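Small cupboards, mixed packets
Speaker notes, Grundham community kitchen evening, January

Start when the urn has gone quiet. Ask for the side lights up and the front ones down.

Opening. Thank Grundham for the room. Say who the talk is for: anyone with one dry goods cupboard and more kinds of packet than shelves. Say that I ran the stores at Vidmar for a few years and that most of this was learnt there, with a cupboard at home used for trying things out.

First point: empty onto a table before buying anything. A white or pale table is best, as the small packets show up on it. At Vidmar we had 112 items in the dry cupboard the first time we did it. Nineteen of those should have been in the bin by the previous summer. Don't read the list out, it takes too long and people start laughing at the custard.

Second point: sort by shape before you sort by food. Tall things that stand up on their own (spice jars, bottles) go in one group. Flat packets go in another. Glass goes in a third and gets a basket with sides. Then look at each group and decide what is used daily and what can go at the back. Leave this slide up while I talk about bins.
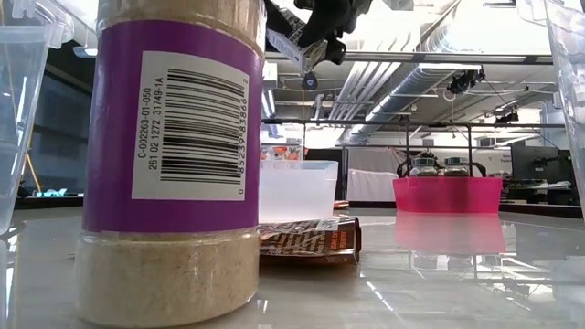
Selma Georgiev wrote to me after the Firuditz talk to say that she had tried sorting by shape and gave it up in a fortnight, as her family looks for "baking things" and has no interest in whether they are tall. She now keeps one basket per meal and says the cupboard looks worse and works better.

Read that out more or less as it stands. My answer is that shape is for the first sort on the table. What goes in each bin afterwards is up to the people who cook. If there are children in the house, ask them where they look for things.

Glass jars. Two to a small basket is plenty if you want to lift it down with one hand. The pink one with the dark-lidded jars is a good size for this. Straight sides waste less shelf than sloping ones. Pass round the sample basket from the bag.

Labels. Keep the maker's label on a spice jar as long as you can read it. If you decant, write the name and the month on the side, not on the lid, because lids get swapped. We lost a whole tub of ground ginger that way at Vidmar, or at least we had a tub of something and no one would put it in a cake.

Stop for water. Hand round the sheets if they haven't gone out already.

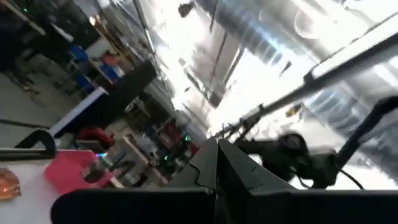

Part two: clearing the table
Reading time: 4 minutes

Say that the second half is shorter. The sorting is done, the table is still covered and people want their tea.

Put back in this order: heavy first, glass second, packets last. Packets will fit in whatever gap is left. Bright plastic is handy at this stage, you can find it on a crowded table without thinking.

The Cundonura survey. I have been asked about it, so cover it briefly. We handed out 1,009 forms through the kitchens on the Cundonura list and asked one question, which was what people bought twice by mistake. Cumin came top. Then cornflour. Mention that 24 forms came back with only a drawing of a cupboard on them, and move on.

Lids. Take them all off at the start and lay them flat on the table. Match them up at the end. A clear lid is easily missed on a white surface, particularly if it is a big one, so keep the small packets out from under it. Check beneath each lid before you wipe down. Bottles can stand beyond the lids, out of the way of your elbows.
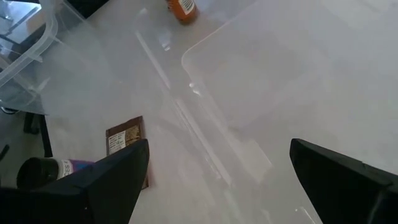

Why not throw the lids out altogether, was the question from the back at Firuditz. An open bin is quicker, the cupboard door keeps the dust off, and a lid is one more thing to wash.

Fair enough for sealed packets. I would still keep lids for flour, oats and anything already opened, and for any house that has had moths. Say how long the moths took us (all of one spring). If you do go without, store the lids upright behind the bins in case you change your mind.

Cost, if asked. The Vidmar refit had a budget of 4,000 for the whole store room and the bins were a small part of it. At home, use what you have for a month first. Shoe boxes are fine for packets.

Questions until half past eight. Collect the sample basket before people leave. Stack the chairs in the side room and return the key to the hatch.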